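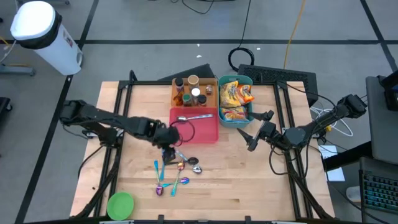

Do spice jars need to be kept away from the cutlery if everything shares one worktop? I am rearranging a small kitchen and have trays for spices and spoons and a basket for crisps, all within reach of each other.

Niloufar Salehi
Keep them apart only if the spices sit near steam or spoons are put back damp. Ground spice cakes when moisture gets under the lid, and a wet spoon two inches away will not do that. A wet spoon put into the jar will. Dry the cutlery fully before it goes in its tray and close each jar straight after use.

As for the order, I would put the spices at the back, as the jars are tall and can be seen over anything shallow. A low tray for spoons goes in front. Packets go to one side in a basket with some depth - they slide off one another in anything flat. Leave a gap of 3 cm between containers so that each can be lifted out for wiping.

Fabrice Royer
Agree with most of that. Check the width of the tray before you buy. Mine is a Florstead and the base is narrower than the rim, so it takes 6 standard jars and the seventh tips. Measure at the bottom.

Also turn the labels to the front or write on the lids. With jars packed tightly you end up lifting out three to find the cumin. Lid colour is not reliable, as the same brand changes it between batches.

Perrine Lefèvre
we just use a drawer

Niloufar Salehi
A drawer is better for the spices if you have one, as light fades paprika in particular. The poster mentioned a worktop, so I answered for that. Whole spices tolerate it well. Ground ones I replace after 9 months if they stand in the open.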